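Brarkton Handling Study
Progress report to the Greco Fund, second reporting period
Prepared by Magdolna Farkas, project lead
Jul 24, 2021

Where we are

The short version is that the simulation work is behind, the hardware work is on time, and one of those facts is the cause of the other. We stopped simulated runs for nine working days after the large arm began doing something it should not have been able to do. The fault is understood, the fix is in, and we would like to move one deliverable. The request is at the end, where requests usually are.

What went wrong

You will remember from the last report that the job is to reach into an open container on a table and work inside it without hitting the rim. We run it in simulation first, as breaking a virtual gripper costs us an afternoon and breaking a real one costs you money.

For most of the spring the contact numbers looked excellent. The arm went into the container, came out again, and the log showed almost no force on the rim at all. We were pleased. Bleddyn Morgan was less pleased, and said so at two consecutive meetings, on the grounds that he had never met a gripper that polite. He asked for the raw contact log instead of the summary plot we had all been admiring.

The raw log showed that on 13 of the stored runs the gripper had passed through the wall of the container. It had not scraped it or bent it. It had gone through it the way a ghost goes through a pantry door, and the software, having seen no collision, recorded a very gentle touch.

Cause

Two mistakes, each harmless alone.

The first is mine. When we swapped the container model in December, the visible shape was updated and the collision shape was left as it was. The old shape was a little lower on one side. Anything crossing the upper part of the new wall was, as far as the physics was concerned, crossing air.

The second belongs to the force limiter. It reads contact from the simulator, and if it reads nothing it assumes there is nothing to read. It has no way of telling "no contact" from "no idea." With the limiter satisfied, the arm carried on at full approach speed.

Why we are treating it as a safety matter

A simulated arm going through a simulated wall hurts only our pride. The limiter, however, is the same code we had planned to load onto the physical arm at the Sinuvska site. There it would take its readings from a wrist sensor, and a loose cable on that sensor would look exactly like a peaceful day. The arm would push, feel nothing, and push on. We had a date set for that transfer. I would prefer not to say how close it was, but the crate had a label on it.

The transfer was put on hold the same morning Bleddyn brought in the log. The limiter has not been run on hardware.

What we changed

The collision shape is now built from the visible shape every time a scene loads, so the two can't drift apart again. A scene with a mismatch refuses to start. It does so with an error message I wrote while annoyed, and I have been asked to reword it.

The limiter now expects a steady signal from its source. If the signal goes quiet for longer than a set interval, the arm stops and stays stopped until someone clears it by hand. We tested this by cutting the signal in the middle of an approach, at the rim, and inside the container. It stopped in all 3 positions. It also stopped once when we had not cut anything, and we are still looking into that.

We have started the approach runs over from the beginning with Pustasex, our scene package (the name was chosen by a random generator, and by the time anyone read it aloud it was printed in the grant agreement). Forces on the rim are now higher than in the spring. They are also real, or as real as they get in there.

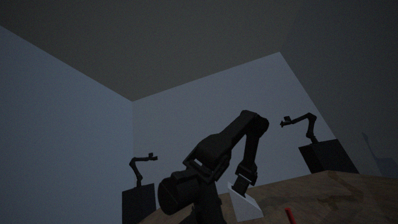 Figure 1. Large arm with its gripper at the open top of the container, simulated workcell. Two smaller arms on pedestals behind.

The view is a dark one. Black arms in a dim room are hard to check by eye, and that did not help us in the spring, when several of us looked at renders like it and saw a gripper sitting nicely inside a container. Turning up the lights is on the list for next period. So is a contact overlay that colors any overlap between parts, which would have saved us a good deal of this report.

Effect on the plan

The spring contact results are withdrawn. Please disregard the force table in the last report, and if it has gone into any slides on your side, I am sorry and would be grateful if it came out again.

Spending is within budget. The lost time was staff time, and the compute we did not use during the stop covers most of the repeat runs.

Request

We ask to move the hardware transfer at Sinuvska back by two months, with no change to the total. Before it happens, Bleddyn will repeat the signal-loss tests on the bench with the real wrist sensor, arm unpowered, and the unexplained stop has to be traced. If it can't be traced by then, I will write again before anything is shipped. The crate is still in the hallway, with the label taken off.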